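I fold laundry on a table now. For years I did it on the bed, which meant bending over for half an hour and then having to move whatever I hadn't finished before I could go to sleep. Maj-Britt Viklund, who I shared an apartment with before I moved here, always used a table, and I thought it was fussy. She was right. My back feels better and the pile gets done the same day.

I've also stopped sorting before I fold. I used to make a stack of shirts, a stack of towels and a stack of everything else, and then fold each stack. That's handling every piece twice. These days the whole load goes down in one heap and I take whatever is on top.
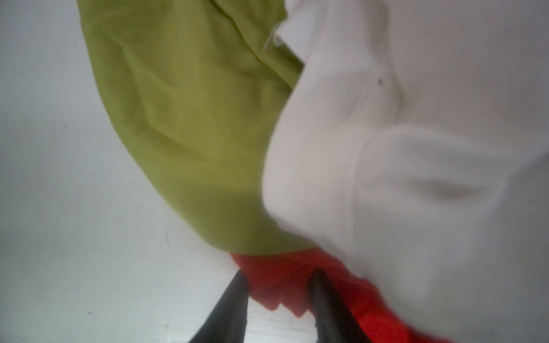 The order sorts itself out anyway. Big pieces usually end up over the smaller ones when you tip a load out, so they come off first and you can see what you have. With the white cloth lying partly over the yellow-green one, the white gets folded first and the green waits. I don't dig. Digging puts new creases in everything underneath, and I don't own an iron that works. The last one was a Zeko and it started leaking in the first year.

Fleece is the thing I had to learn separately. It doesn't hold a crease, so if you fold it like a shirt it springs back open. My sister-in-law Mawar rolls hers, and I tried that for a while, but rolled fleece takes up a whole shelf. What works for me is this:

- Shake it out once, holding it by the top.
- Lay it face down and bring both sides to the middle.
- Fold it in thirds from the bottom and press the air out with your forearm.
- Put it at the bottom of the stack so the weight keeps it flat.

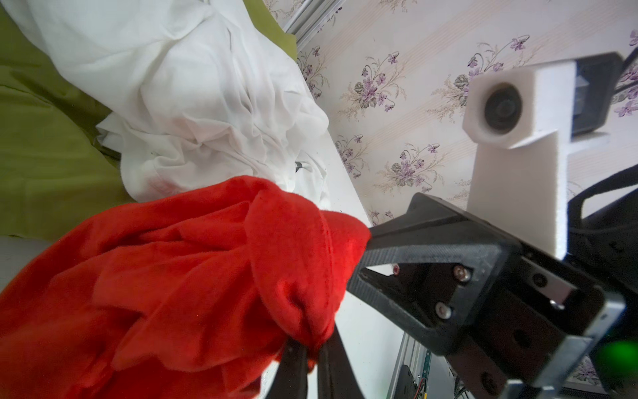 The pressing matters more than the folding. If I skip it, the stack leans and comes down the next time someone opens the closet. I also keep fleece away from anything that sheds. I once dried a fleece blanket with a new Akbari bath towel and was picking lint off it until April.

Thin white cotton is the opposite. It creases if you look at it, so I smooth it with the flat of my hand before each fold and I don't press at all. 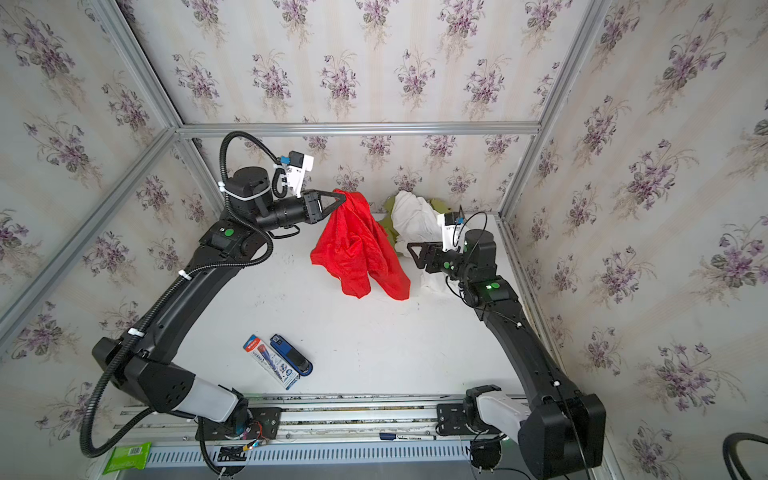

Start with a corner if you can't tell what a piece is or which way it goes. Sekar taught me this with fitted sheets, and I use it on everything that comes out of the dryer in a ball. Find one corner, lift it, and let the rest hang. A red cloth held up by its top corner drops into long folds by itself, and then it's easy to find the next corner and straighten the edge between them. It also helps to have a white tabletop to work on, so a stray sock has nowhere to hide.

Next on my list is the linen shelf. It has pillowcases on it for a bed we gave away.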